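Trindudex two-arm kit: what our club made of it after a term

Sunday, June 22, 2025

I run a robotics club for teenagers (well, I help run it, I mostly do the bookings and the cables) and we've had the Trindudex two-arm kit since April. People keep asking me whether it's any good, so I'm finally writing it all down. I paid for it out of the club's funds, full price, and I don't know anyone at the company.

Some background on what we were after. The club enters the Rorkix laundry challenge, where your robot gets a table of mixed clothes and has to fold as many as it can in a set time. Last year we did it with one arm that we'd bolted together ourselves, and we came away with 3 points out of 77. Three! The one thing it managed was a flannel. So this year we wanted two arms, proper grippers, and something the younger ones could start on without a fortnight of soldering.

Setting it up

The box is heavy and the instructions are thin. I'd say that's my main grumble, so let's get it out of the way early. The drawings for the base are fine, but the wrist pages assume you already know which way round the gripper housing goes, and we had the left one on upside down for a whole session before one of the lads spotted it. There's a better guide on the Trindudex forum, written by a school group, and I'd print that out and put the official one in a drawer.

Once it's together it feels solid. The joints don't wobble and nothing has worked loose so far. We stood it at two tables pushed together, and I'd suggest the same if your tables are on the shallow side, as the arms want more room in front of them than you'd think. Watch the join, though. Thin fabric can catch on it if one table sits a touch higher, and we ended up with folded card under two of the legs.

Most of our practice is on old clothes that people bring in. T-shirts are the easy end. Anything with elastic in it is a misery, and it's the sort of thing the judges love to throw at you, so we do a lot of it. 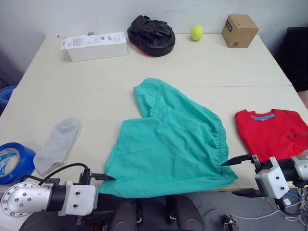 The grippers

I've got the most to say about these, so bear with me. Each hand has two black fingers that open and close in parallel, and they come to a fairly fine point at the end. That's lovely for picking up a single edge of cloth. Our old gripper was like a pair of oven mitts by comparison, and you'd go for a sleeve and come away with the whole shirt.

The inside faces have a little diamond pattern to them, and on cotton it holds really well. On slippery stuff it's hit and miss. We tried a football shirt and it slid straight out every time, and we tried it a lot! Somebody suggested rubber bands round the tips, which helped with the football shirt and then ruined everything else, so off they came again. Mirzaei do a softer set of pads that are meant to fit, and a club near us swears by them, but I haven't tried them and the price made me wince.

The other thing I'd mention is how hard they push. Out of the box the arms come down on the table with quite a thump, and you have to go into the settings and turn the downward force right down before you let anyone near it with their nan's pillowcase. Do that on day one. I think it ought to be set low to begin with and let you turn it up, and I've told them so.

The software

You drive the arms by hand to begin with, recording as you go, and then the robot has a go at copying what you did. The pack suggests 200 recordings per garment before you can expect anything decent. We thought that sounded mad, and then we got bored at well under half that and wondered why it couldn't fold a T-shirt (serves us right). When we went back and did the lot, it got noticeably better, though it still gets in a muddle if the shirt starts off at a funny angle.

My tip would be to let the kids take turns in short goes. They get sloppy when they're tired and the robot learns the sloppiness too. We had one evening where it kept doing an odd little dab at the collar before every fold, and we worked out in the end that one of our drivers does precisely that.

Wrist cameras come as part of the kit and I'd call them the best bit. You can check what each hand is up to without leaning over the table, and when a fold goes wrong you can usually play it back and find the moment.

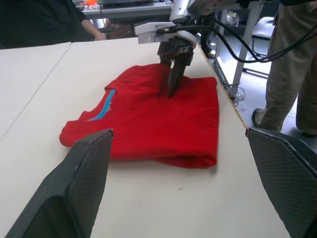 The cables are my other grumble. There are a lot of them, they're stiff, and the clips supplied are feeble. We bought a bag of Tuvora hook-and-loop ties and that sorted most of it, but you'd think something could have been included at this price. Give yourself some slack near the wrists as well. We tied ours too tightly at first and the arm couldn't turn all the way.

Would I buy it again?

Yes, I think so, for a club like ours with a regular room and a few patient grown-ups. If you've only got a lunch hour and have to pack away each time I'd look at something smaller, as it's a two-person lift and it needs setting up carefully again whenever it's moved. And budget for bits and bobs on top, the ties and a spare set of fingers at the very least.

Support has been decent. They answered my email about the upside-down gripper the next day and were very polite about it. I'm giving it four stars, with the missing one for the instructions, and I'll come back and update this once we've had our go at the challenge.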